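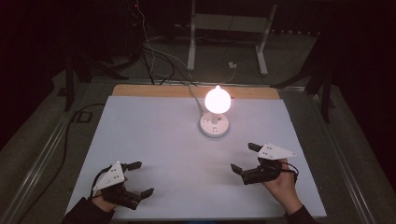

Lamp on, cord off toward the floor.

Leka FAQ

1045 shares | 49 comments

Same questions keep landing in the inbox so answers go in one place. Will add more when there's time.

What is Leka?
A small-press comic. Black and white, stapled, digest size. Two issues out so far, third one being inked. It's about a ferry town called Pultavby where the ferry stopped coming and people still line up for it every morning.

Is it a horror comic?
Sort of. Issue 1 no, issue 2 more so. No gore. One drowned horse. If your kid can handle a sad horse they're fine, otherwise wait.

Do I have to read them in order?
Yes please. Issue 2 starts on the same page issue 1 ends on, same panel even, redrawn from the other side of the dock. Makes no sense cold.

Where do I buy it?
Web shop, or at a table if you catch me at a show. A few stores carry it but I can't keep track of who still has copies. Call them first.

Is issue 1 sold out?
First printing is gone. Second printing is in the shop now. Differences: thicker cover, the typo on page 9 is fixed, a new typo on page 14. Inside art is the same.

How do I tell which printing I have?
Back cover. First has the ticket booth with the shutter down, second has it open.

Is there a digital version?
PDF of both issues, pay what you want. Reads okay on a tablet. On a phone the lettering is too small, sorry, I letter by hand and I letter tiny. There's a double page spread in issue 2 that the PDF splits in half. Set your reader to two-page view with cover and it lines up.

What about Jesudero?
Different book, same artist. One-shot, 2 colors, no words. Some people think it's a prequel because the lighthouse shows up. It isn't. I just like drawing that lighthouse.

Is Plindel a person or a place?
Asked more than anything else on this list. Read issue 2 again, the letter on the kitchen wall. Not saying more untill issue 3.

When is issue 3 coming?
December if the printer has room. Pencils done, inks past the halfway mark, cover not started. I said summer before and that was dumb of me.

How many issues total?
Five planned. Could be six, the funeral keeps getting longer.

Will there be a collected edition?
After the last issue. Not before. Please don't hold off on the singles though, they pay for the paper.

What do you draw with?
Brush pen for the figures, dip pen for water and rope. Cheap printer paper for pencils, bristol for finals. Grays are ink wash, scanned, then fiddled with until the printer stops complaining.

Do you sell original pages?
Yes, most of them. Email with issue and page number. Covers I'm keeping. The ferry queue page is spoken for, stop asking :)

My copy showed up bent.
Send a photo of the envelope and the book, I'll mail another. Keep the bent one, give it to somebody.

Do you ship overseas?
Yes. Slow and not cheap. Tracking costs extra and I reccomend it.

Can I review it / post pages?
Go ahead. Up to four pages, not the ending. Send me a link even if you hated it.

Can I send you my script?
No, I write my own and I'm behind already.

Can my store carry it?
Yes, minimum five copies, usual discount, I cover postage on the first order. Returns okay if they're not chewed.

3378 views
Leave a comment (49)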